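Teaching by the Tabletop
How the Prokstead program gathers the examples its machines learn from
12/9/24

Before a robot can be trusted to press a button or pick up a bottle, it must be shown what those actions look like. At Prokstead, the work of showing takes up more floor space, more staff hours and more of the annual budget than the design of the robots themselves. The program's managers regard this as the correct order of priorities.

The collection effort, known internally as Tolau, began in April with a modest target: 300 accepted examples of simple tasks carried out by hand-equipped robot arms on an ordinary table. That target has since been raised to 2,000. An example, in the program's terms, is one complete attempt at one task, recorded from start to finish together with the position of every joint and a written statement of what the operator intended to do.

"People assume that the difficult part is the learning," said Bok-nam Maeng, who directs collection for Tolau. "Our experience is that the learning goes well when the examples are good. Most of our meetings are about the examples."

Good, in this setting, has a precise meaning. The operator must move at a steady pace, must not correct a motion halfway through without marking the correction, and must begin from a table arranged according to that session's plan. The plans are drawn up by Prudar, the partner organization that supplies the household goods and keeps the schedule of layouts. A plan may call for bottles to lie flat, for packages to stand near the reach of the arm, or for a patterned cloth to be laid where a plain one was used before. 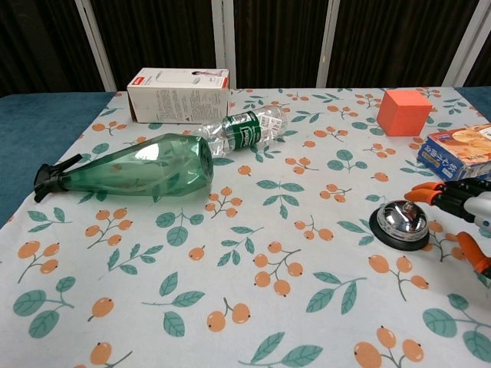 Variety of this kind is deliberate. A system trained only on bare gray surfaces tends to treat a printed leaf or a patch of color as an object to be avoided, or worse, grasped. Clear and shiny materials present a separate difficulty. Transparent plastic takes on the look of whatever lies behind it, and polished metal reflects the room, the table and the approaching fingers. Early Tolau sessions left such items out. They were added after the first review, when the trained system proved reliable with foam and cardboard and very poor with almost everything else.

The service bell has become something of a standard item. The task is short, the goal is easy to state, and the motion demands more care than it first appears to — a finger must come down on a small plunger without pushing the whole bell across the cloth. Operators in training are assigned the bell in their first week and return to it when their work is assessed.

Each operator completes 4 practice sessions before any recording is kept. After that, every attempt is reviewed by a second member of the staff, who watches the recording and compares it with the written statement. In the most recent review period, 94 percent of attempts were accepted. The remainder were not discarded. Failed attempts are labeled and stored separately, and the training group at Boonyarit has asked for more of them, so that the system may learn to recognize when a motion is going wrong.

This request has led to some debate. Maeng's staff are reluctant to stage failures on purpose, on the grounds that a planned mistake seldom resembles a real one. Boonyarit's position is that natural failures are now too few to be useful. For the present, the two groups have agreed to shorten the practice period for one set of operators and to compare the results.

The next set of layouts will introduce soft goods, including folded towels and cloth bags, and will place more items close together. Prudar is also preparing sessions under dimmer lighting. Collection continues at the main Prokstead site, with the second review due once the new layouts have been recorded.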